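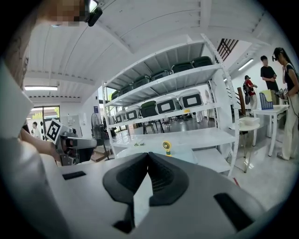
Two hand-held grippers, one held at left.

Ticket 627
Product: Zustitz notation editor
Component: Playback, audio export
Opened: 9 Aug 2020
Status: Closed, workaround supplied
Severity: 2

Summary
Exported stems of a trombone octet do not line up after import into a recording session. Live playback inside Zustitz is correct. The error begins partway through the score and grows toward the end.

Environment
Desktop workstation, wired network, no other audio software open during export. Kaufmann Low Brass library, full install, samples on an internal drive. Mullis audio interface, current driver. Session sample rate 48 kHz, export sample rate set to "Same as device."

Report from customer (Bestell Brass, library and recordings)
The score is a single movement for eight tenor trombones. It is 277 measures long and starts at quarter note = 60. Each player gets a practice track with that player's part removed, so we export eight separate stems and mix them afterward. In May we did this with a shorter piece and the stems matched.

With this score, stems for Trombones 1 through 5 match each other. Trombones 6, 7 and 8 are late from the first fermata onward. By the final chord they are a full eighth note behind. The click stem matches 1 through 5. Re-exporting gives the same result each time. The score file is attached with one stem from each group.

Support, first response
Please confirm the following.
Is the export option "Trim silence at start" on or off?
Do the late parts use the same Kaufmann patch as the others?
Are the fermatas entered on all eight staves, or only on some?
Please also set the Mullis buffer to its default and export Trombone 6 again.

Customer
Trim silence is off. All eight parts use the Tenor Section Solo patch. Fermatas are on all eight staves. Buffer was already at default. Exported Trombone 6 again, no change.

Support
Opened the attached score here without the Mullis driver. The fault reproduces on the built-in audio device, so the interface is ruled out. Replaced the Kaufmann patches with the stock Zustitz trombone. Fault still reproduces. The library is ruled out as well.

Exported all eight parts as one stereo mix. In the mix, every part is in time. The fault is limited to per-part export.

Customer
Confirmed here. The stereo mix is fine but is no use to us for practice tracks. Can the late stems be moved by hand?

Support
A fixed offset will correct them only as far as the next fermata. Each fermata adds to the delay.

Compared the staff properties. Trombones 6, 7 and 8 have two fermata objects at each hold, one attached to the note and one attached to the barline rest in the second voice. The second voice is hidden, so the extra mark does not show in the layout or in print. In full playback, Zustitz merges all fermatas at the same position and applies the longest. In per-part export, it reads the voices in sequence and applies both. The hold is played twice.

Were these three parts pasted in from another file?

Customer
Yes. The lower three were copied from an older version for four trombones and bass, where the second voice carried cues. We hid the cues and did not delete them.

Support
Workaround:
1. Save a copy of the score.
2. Show hidden voices (View, Voices, Show All).
3. Select staves 6 through 8 and filter the selection to Voice 2.
4. Delete the contents of Voice 2. Do not use Hide.
5. Open the tempo map and choose Rebuild. Undo history is cleared at this step.
6. Export per-part stems, including a new click.

If the cues are needed in the printed parts, keep the first copy for printing and use the cleaned copy for audio only.

Customer
Followed the steps. All eight stems now end together with the click. One leftover problem: the glissando into the last chord in Trombone 7 plays as a plain slur.

Support
Deleting Voice 2 also removes lines anchored to it. Re-enter the glissando in Voice 1 and export that stem alone. The others do not need to be redone.

Customer
Glissando restored, stem replaced. OK to close.

Resolution
Duplicate fermatas in a hidden voice are counted twice in per-part export. Defect passed to the playback team. No fix version assigned.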